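## Gut vs. wound synthetic on a viola C, chamber pitch 415

**rfaraujo**

Our quartet is doing a period program at Plondstead in February. I have a 16.25 in. viola and two options for the C: silver-wound gut, or a wound synthetic core tuned down. The synthetic at 415 feels slack and the response below mezzo-piano is slow. The gut speaks faster but drifts flat in the first movement. Has anyone measured how long a gut C takes to settle after a hall change?

Rogério Araújo

---

**bunting_cello**

Depends on humidity more than on the hall. On cello I put new gut on eight days before a concert and leave it at pitch, case closed. After that the drift is small enough to fix between movements. I would not try to fix slack synthetic. The core is made for modern tension and you lose the bottom of the bow stroke.

---

**B. Fothergill**

Disagree on the synthetic. Use the heavy gauge. At 415 it ends up near the tension of a medium at 440, and the slow response mostly goes away. I played two seasons in the Josgate chamber series that way and never retuned mid-piece.

Barry

---

**bunting_cello**

Heavy gauge also means more mass, so the attack is still late. You may not hear it under the ear. The first violin will.

---

**B. Fothergill**

We recorded it. The attack was fine. Bow choice matters more here: with a modern bow I would go heavy synthetic, with a clip-in bow I would go gut.

---

**rfaraujo**

Clip-in bow, so that points to gut. Two follow-ups:

1. Is oiling the string worth it, or does it just kill the rosin grip?
2. Does the nut slot need opening? The gut C is thicker and it binds when I tune up.

---

**stivbridge_luthier**

Taking these in order.

1. A thin coat of almond oil on the plain gut strings only, never in the bowing area. Leave the wound C alone. Wipe off any excess with a clean cotton cloth before the string goes back to pitch.

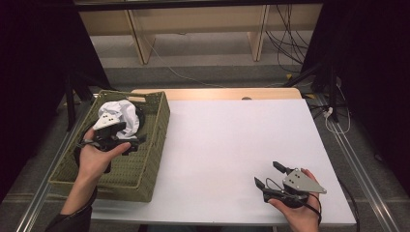 2. Yes, if it binds. Widen the slot so the string sits a third to half its diameter deep. Polish with 500 grit, then 1000, then 2000, and finish with soft pencil. Have a shop do it if you have never cut a nut.

---

**bunting_cello**

Agree on the nut. I skip the oil completely.

---

**rfaraujo**

Thanks. Nut goes to the shop on Thursday. I will post tuning readings from the first rehearsal in the hall.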